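Birkham Beverage Service Basics
Handout 4: Ice, Cups and Trays
Instructor: Hanna Shevchuk

Read this before the Friday practical. Bring it with you. Last week's handout on hot drinks is still needed for the written test, so don't throw it out.

1. Ice and how much of it

Ice takes up room in a cup and it cools the drink. Those two jobs pull against each other. A cup with very little ice gets a full pour, but the drink warms up fast and the ice is gone before the customer is halfway down. A cup packed to the top stays cold and holds less drink than people expect.

For the practical we use the 16 oz clear cup. Unless the order says otherwise, the house fill is half ice. Learn to judge half by eye from the side of the cup, at counter height. Looking down into the cup makes the ice seem higher than it is.

Other fills you may be asked for:
Light ice: a quarter of the cup
House: half
Extra ice: three quarters, never above that

Ice goes in first, then the drink. Use the scoop. Do not use the cup as a scoop, even a plastic one, and do not use your hands. The scoop lives in its holder beside the bin, never in the ice.

2. Cubes and crushed

Crushed ice has more surface than cubes of the same weight. It chills faster and melts faster, and it settles as it melts. A cup filled to half with crushed ice will read lower after a few minutes, and there will be water in the bottom. Pour soon after scooping.

Cubes hold their shape longer and leave gaps. The drink fills the gaps, so a half cup of cubes takes more liquid than a half cup of crushed. This matters for measured drinks. Frida Nørgaard's recipe sheet gives separate lines for each kind. Check which one you are reading.

3. The tray

We use small black trays with a raised rim. The rim will stop a cup that slides a little. It will do nothing for a cup that is tipping.

Wipe the tray before anything goes on it. Water under a smooth plastic cup lets it skate. Dark plastic hides a wet patch well, so tilt the tray toward the light and look for the shine.

Set a single cup at the middle of the tray. With two cups, put them next to each other across the center line. Keep your palm flat under the load and not under the center of the tray if the load is off to one side.

An iced cup with no drink in it yet is light, and a sleeve or a bumped elbow can put it over. Carry it the same way you would carry a full one.

4. When a cup goes over

Stop moving. Lower the tray to the nearest flat surface before touching the cup. Most ice lost in service is lost in the second after the cup falls, when the person grabs for it and tilts the tray.

If the cup is lying on its side with the ice still in it, turn it upright slowly with a hand at the rim. Then discard it. Ice and cup both go, and you start again with a clean cup. Pick up any loose pieces from the floor first, then dry the floor, then dry the tray. Report a wet floor to whoever is running the counter. At Umitdale that is Eilidh Gunn until 2:00 and Fiona MacKinnon after.

5. For the practical

You will work in pairs. One person scoops and loads, the other carries to the far counter and back, then you swap. Each person does the house fill twice, once with cubes and once with crushed. A fill is accepted if it is within a finger's width of the line.

Marks are given for the fill, for a dry tray and for setting down without a knock. Speed is not marked this term.

Review questions for discussion are on the back page of the workbook. Do the ones on ice storage before class. Hatsue Sakamoto will collect workbooks at the door.

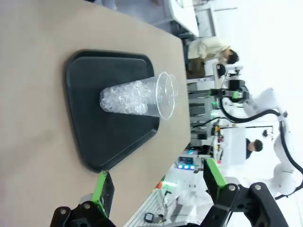
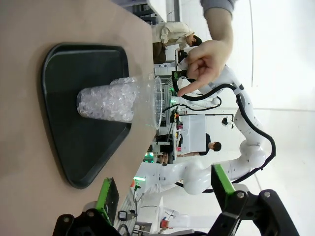
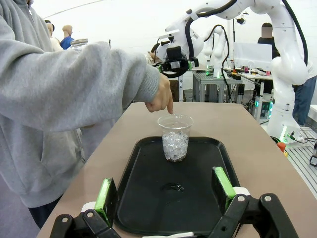
Figure 4.1. Clear cup with ice on a black rimmed tray: on its side in the first two, upright and about half full in the last.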